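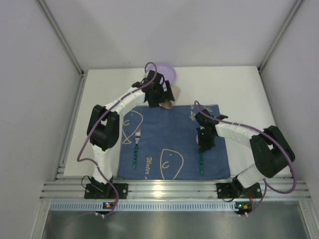
Usora > Table and kitchen > Galleries > Place settings with the fish cloth

Print this page | E-mail this page

Place settings with the fish cloth

This gallery goes with the October notes on simple place settings. The set is small: a dark blue cloth with line drawings of fish, a fork and a spoon with dark green handles, a cup and one purple dish. The cloth came from Panagiotou in Skurnden, a shop that has sold household linen on the same street since 1852. The cutlery is by Codero and is sold in boxes of 16 pieces.

Lambros Zervas chose the things and wrote the notes. He uses the cloth under one setting at a time, with the long side running left to right. For a table of six he would go back to plain cloths and keep the fish for the middle.

The drawings are pale against the blue, so a light dish suits them better than a dark one. A patterned plate was tried and put back in the cupboard. Green handles show up well enough on the blue in daylight, less so in the evening, and a lamp at one end of the table helps.

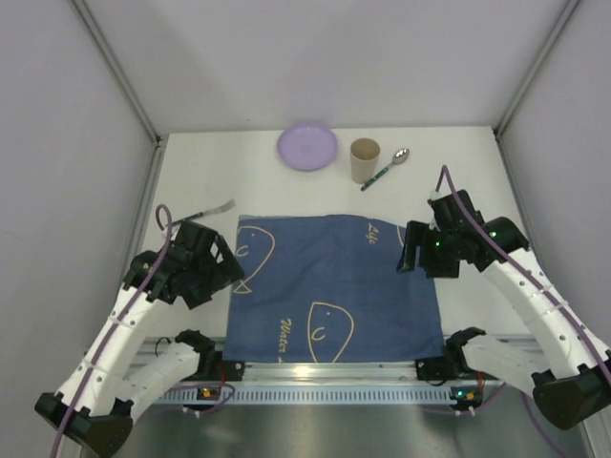
The cloth at the front, with the lavender plate and the cup towards the back. The spoon lies at a slant next to the cup and the fork is over on the left.

Notes on the setting

Fork to the left, spoon to the right, both upright to the edge of the table. Leave a hand's width between them if a bowl is going in the middle, and more for a plate.

The cup goes above the spoon. Paper cups will do for a children's tea or for eating outdoors.

Wash the cloth on its own the first time, at a low heat, and iron it on the back while still slightly damp. Zervas doesn't always bother with the iron.

Panagiotou also stocks the cloth with a shell pattern. The shop is open from 9 and shuts at 12 for an hour.

Print this page | E-mail this page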